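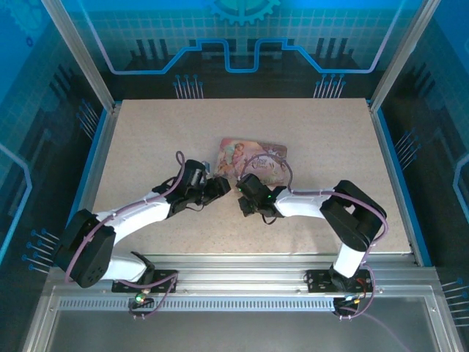

Sell my Cedico fund at a loss or wait it out?

Posted by fernhollow, Monday, March 6, 2023

I bought into the Cedico Growth fund last May after a guy on the Narport message board wouldn't shut up about it. Now it's down 30% and I feel kind of sick every time I log in. I've got another 4 or so years before I need the money for a house.

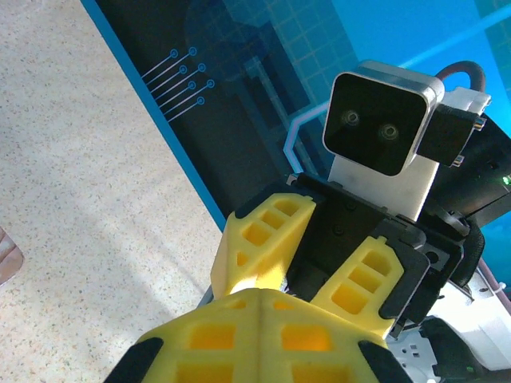

My broker is Fonseca, and their app keeps nudging me toward something called the Praltow Balanced fund. Do I take the loss and switch, or sit tight? It's in a regular taxable account, if that matters.

dollarbin_dan

Never sell at a loss!! It always comes back.

mapleledger

Sorry Dan, but it doesn't always come back. I held a fund like that for years and it got folded into another one before it ever recovered. I'd forget what you paid and ask whether you'd buy it today. 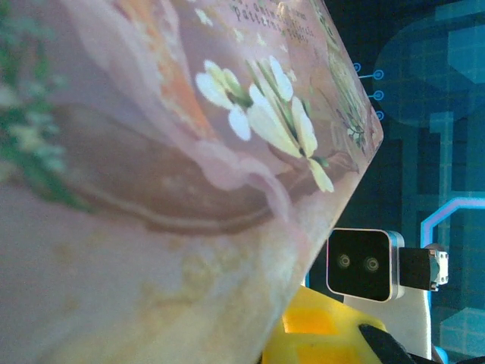

If the answer is no, selling in a taxable account at least gets you a loss you can use against gains. Just don't buy the same thing back within 30 days on either side of the sale, or the wash sale rule kicks in. And check the fees on Praltow before you jump!
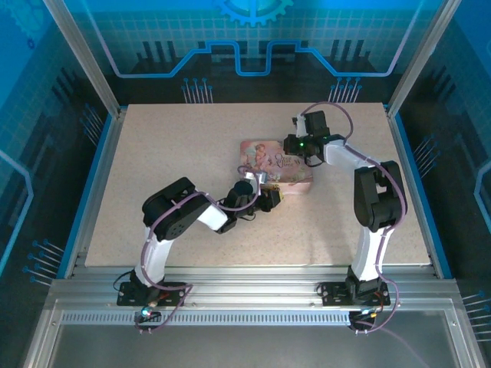

House money is a different animal from retirement money, so I'd move some of it somewhere boring whatever you decide. My own rule is to keep it simple enough to fit in a small pink picture book like the one on that table. Mine would have two pages: cash for the down payment, and a cheap index fund for everything else.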